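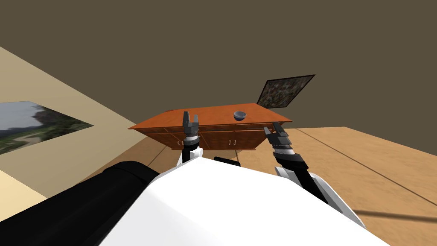
Anybody here actually paid for the Madigan sim pack yet?

Posted by gripshift
Finally caved and got it, so here are my notes after a few weeks. For anyone who missed the other thread, it's the household add-on for Hisov, $311 for a single seat, and you get a two-arm robot plus a pile of rooms and furniture to practice on. I mostly do bedroom stuff. Bowl on the dresser, both arms, pick it up and bring it back without dumping it. Setup took me one evening and I've got 1,834 episodes saved so far.

Good: the wood floors and furniture look nice, the arms behave, and resets are fast. Bad: the docs are thin and the gripper friction defaults are way too generous. I'd buy it again, but I'd want that second part fixed.

Posted by dkinsella
How generous are we talking? I had the trial in March and I could lift a bowl by barely pinching the rim, at any angle I liked. Then we moved the same policy to the real arms and it dropped everything. I'm not paying for that.
— Deirdre Kinsella

Posted by gripshift
Pretty much that, yeah. I cut the finger friction to about half and it got a lot more believable. The setting is in the contact file, not in the menu where you'd look for it.

Posted by moth_and_rust
I'm going to disagree with Deirdre a little. Every sim I've used ships with sticky fingers so the demo looks good. Coris does it too and they charge more. If you're going to real hardware you have to tune contact yourself no matter whose kit you buy, and I'd rather spend my money on rooms. The rooms in this one are good! Stuff on the walls, different wall colors, furniture you'd see in somebody's house.

Posted by dkinsella
Sure, but "tune it yourself" is a funny thing to say about a paid product. The free Navgate rooms are ugly and I still got usable grasps out of them on day one.

Posted by moth_and_rust
Ugly is being kind. Everything in there is gray boxes. My detector trained on those and fell apart the first time it met a framed picture.

Posted by khosoda
Kimie Hosoda here, I run it on a shared machine with two students. Question for gripshift: are you using the head view with the tilt turned on? Ours comes out at a pretty steep slant and one of the students thought it was a bug. I like it for training but it's rough for teleop. I kept steering the right arm wide of the dresser top.

Posted by gripshift
Tilt is on, yes. It's a randomization option and the default range is 18 degrees. I drop it to zero for teleop and turn it back on when I replay the episodes for training. You can re-render from the saved joint states so you don't lose anything.

Posted by khosoda
Oh, that's perfect, I didn't know replay could do that. Is it in the docs?

Posted by gripshift
Ha, no. I found it by poking at the command line help.

Posted by dkinsella
And there's my other complaint. Did support ever get back to you?

Posted by gripshift
Took them 10 days, but the answer was good. They sent me a contact file with lower friction and said it'll be in the next update. I can post the values tonight if people want them.

Posted by dkinsella
Please do. I'll rerun my trial scene if they'll give me another key. Still think it's overpriced.

Posted by moth_and_rust
Post them here and not in the chat, I can never find anything in there.

Related threads
Coris vs. Madigan for two-arm tasks
Navgate rooms: replacing the default textures
Hisov crashes on load after driver update
What friction values are you using for ceramic?
Selling: one Madigan seat, transferable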